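Reading the Weave: What Light Gray Upholstery Asks of a Household

The request Ilona Balogh hears most often in her Vistov workshop is for light gray. Customers bring in a sofa with a worn seat, look through the sample books for an hour, and settle on a pale woven cloth with a slight fleck in it. Seven of the last orders on her board were some version of it.

The fleck matters more than the color. A flat, solid gray shows lint, dust and pressed creases. A cloth woven from two or three close shades breaks up the surface, and small marks are harder to pick out at normal viewing distance. It does nothing for a large stain.

Balogh starts with the rub count. The figure is the number of passes an abrasive head makes over a sample before the yarns begin to fail. She was once offered a decorative cloth rated at 2,000 and sent it back. "That is a curtain," she says. For a seat used daily she wants ten times as much or better, and she reads the test sheet before she looks at the price.

Next is fiber. Polyester holds its color near a window and dries quickly. Cotton and linen feel better against the skin but take up liquid fast. Wool sits somewhere between and costs more. Blends are common, and the label under the seat usually gives the proportions along with a cleaning code: W for water-based cleaners, S for solvent, WS for either, X for vacuuming only. Kazimír Halás, a textile cleaner who takes on much of the local repair work, checks the code first and then tests a hidden area at the back anyway.

His routine for a W fabric is short. Vacuum with the brush head, along the weave and then across it. Blot fresh spills with a dry white cloth, working from the outside in. Use 200 milliliters of lukewarm water with a few drops of mild detergent, applied to the cloth and never poured on the seat. Blot again with plain water. Leave the cushion to dry flat, away from the radiator.

Colored cloths are the usual cause of secondary damage. A damp blue duster left overnight on pale upholstery can pass its dye into the weave, and transferred dye is harder to remove than coffee. The same applies to laundry. Many households use the sofa as a sorting surface - clean washing gets dropped at one end and folded later - and on a light fabric everything put down should be fully dry. New denim and dark towels are best kept off it altogether.

Small faint spots are a separate question. Halás leaves many of them alone. Repeated local cleaning lifts the surface fibers and produces a pale ring that catches the eye more than the original mark did. If a spot has to be treated, he works the whole panel, seam to seam, so that any change in tone ends at the stitching.
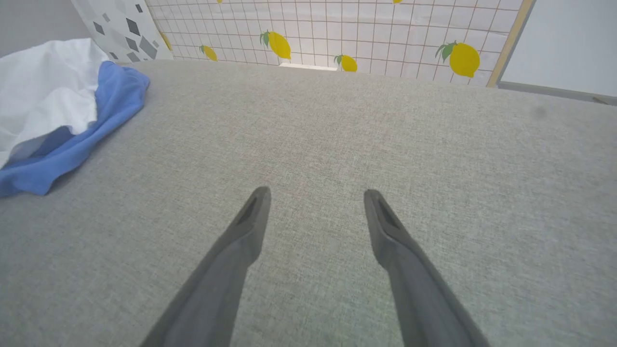
A white cloth and a blue one on light gray woven fabric.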